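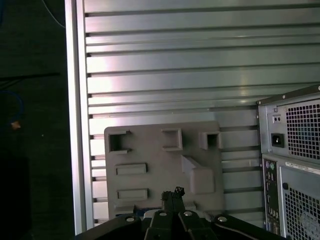
一、本期工作概况

本报告由Lilari工坊提交Praderell基金,说明“小件工具墙改造”项目上一阶段的进展、支出和下一阶段安排。报告日期为2025年3月4日,执笔人Maja Krajewska。

项目的目标没有变化:把原来堆在抽屉和纸箱里的小件、夹具和线缆移到墙面上,使每件东西有固定的位置,借出和归还都能一眼看清。墙面采用银色铝型材横条,逐层叠放,横条之间留槽,固定件可以沿槽左右移动。墙的左侧以一根竖向铝框立柱收边,横条端头顶在立柱上。固定板为灰色塑料件,板面上部做有三个方形插座,用来插放小件。

二、已完成的部分

1. 型材墙的安装已经完成。横条由供应商Wososora按尺寸切好送来,到货时有两根端面毛刺较多,我们自己打磨后使用,没有退换。

2. 第一版固定板已经装上墙试用。试用期间改过一次图纸,主要是调整插座内壁的尺寸。旧版插放偏紧,取件时需要用另一只手按住板子,新版单手可以取出。

3. 登记本已经启用。工具按墙面位置编号,借用人填写编号和归还时间。目前登记情况正常,有几次漏填,已经口头提醒。

4. 旧抽屉柜清理了一半。用不到的零件分成三类:可继续使用的、可转送Piątek工作室的、需要报废的。转送部分对方已经同意接收,运输费用由对方承担。

三、未完成及延后的部分

线缆整理没有按计划完成。原计划在型材墙装好之后,把墙左侧的线缆统一收进线槽,但订购的线槽宽度不够,装不下较粗的几根,只能重新订货。在新线槽到货之前,该处线缆暂时维持原状。此项工作对工具墙的使用没有影响,但我们认为应当在对外开放之前做完。

墙面照明也需要调整。铝面反光较强,从某些角度看,贴在横条上的编号标签不容易辨认。我们试过把灯具向外移,效果有限。下一步打算改用哑光底的标签,并在灯前加一层柔光片。两项费用都不高,可以从现有的耗材预算中支出,不需要追加。

四、支出情况

本期支出合计665欧元,包括型材切割和运费、打印材料、螺丝及滑块螺母、打磨耗材。各项单据已经扫描,随本报告一并提交。线槽重新订货的费用尚未发生,将计入下一期。

需要说明的一点是,滑块螺母的用量比预算多。最初按每块固定板两颗计算,试用后发现两颗固定时板子受力会轻微转动,现在改为每块四颗。后续采购按新的数量执行,超出的部分由打印材料的节余抵扣。

五、下一阶段安排

下一阶段计划再制作6块固定板。其中一部分沿用现有的方形插座样式,另一部分改为挂钩样式,用于较长的工具。样式比例要看登记本上的借用记录,借得最多的工具优先上墙。

线槽到货后两天内可以装完,由我和一名兼职同事负责。抽屉柜剩余部分的清理同时进行,转送的零件装箱后一次运走。

工具墙计划在6月对外开放使用。开放之前会安排一次说明会,介绍编号规则、借用登记和归还位置,预计有9人参加,均为工坊的长期使用者。说明会的材料正在准备,初稿完成后会发给贵方一份。

六、请贵方确认的事项

第一,照明和标签的调整是否可以按上述方式从耗材预算中支出。

第二,抽屉柜清空后是否需要保留。柜体状况尚可,但占用的地面较多。若贵方没有其他要求,我们倾向于一并转送Piątek工作室。

第三,下一期报告的提交时间是否仍按原定安排,或改为开放使用之后再提交,以便附上实际借用情况。

以上事项可直接邮件答复。单据原件存放在工坊办公室,需要查阅时请提前一天告知。

Lilari工坊
Maja Krajewska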